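About Testside

Testside is an independent company that tests and compares streaming video services for viewers in the United States and Canada. We publish plain reviews of subscription plans, ad-supported tiers, bundles and apps, and we keep a running record of what each service costs and what a household receives for the money. Our offices are in the Farov Building, where we share a floor with our parent company, Isaksson Media Research.

Our history

The company began as a price list. Two employees of Isaksson were asked to keep track of monthly fees for a client report, and the list was later opened to the public because so many people outside the project had asked for a copy. Readers wrote in to point out plans that had been left off, regional prices that differed from the national ones, and trial offers that had ended early. The list grew into a website, and the website became a separate company the following November.

Today the record holds 2,959 plan entries, including those that have been withdrawn. We do not delete old entries. A reader who wishes to see what a plan cost before its last two increases can find the earlier prices on the same page as the current one, with the terms that applied at the time.

What we do

Our reviewers subscribe to each service as ordinary customers, under household accounts and at the published price. A full review takes 9 weeks and covers picture quality, sound, captions, search, parental settings, downloads and the steps required to cancel. Ad-supported plans are watched in long sessions at different times of day, and the length and placement of every commercial break are written down by hand. We have found this slower than automated logging - and more dependable when a service changes its ad load in the middle of a season.

Catalog coverage is handled by a separate desk. It follows titles as they arrive, leave or move from one service to another, and prepares the monthly listings that many readers use to decide when to start or pause a subscription. Films, series, live sports and children's programs are listed separately, as they tend to change on different schedules.
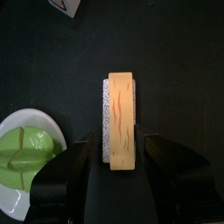

Toy block with a wood-grain face, on a dark tabletop.

Skiltell

Skiltell is our subscription planner. A member enters the programs the household intends to watch, and Skiltell returns a calendar that shows which services carry them and in which months each service would be needed. It takes account of annual discounts, bundles offered through phone and internet providers, and the notice required to cancel before a renewal. The basic planner is free of charge. A paid version stores up to 6 household profiles and sends a reminder 48 hours before a renewal date.

Skiltell does not ask for passwords to any streaming account and has no means of starting or ending a subscription on a member's behalf.

Independence and funding

Testside is funded by Skiltell memberships and by research reports sold to libraries, broadcasters and consumer groups. We do not accept payment from streaming services for placement, ranking or early coverage, and we do not carry their advertising. Where a service supplies a preview of a program or an app, the review says so in its first paragraph.

Reviewers may not hold shares in any company they write about. Scores are agreed by two reviewers working separately and are settled by the managing editor where they differ - both original scores are kept on file.

Corrections

Prices and terms change often, and errors do occur. Readers who find one are asked to use the correction form linked at the foot of each plan page and to include the country, the device and the date on which the price was seen. Corrections are marked on the page and remain visible after the entry has been updated.

Contact

General inquiries, press requests and questions about research reports may be sent through the contact page. Skiltell members should write from the address registered to their account. The office is open on business days from 9 a.m., and written messages are answered in the order received.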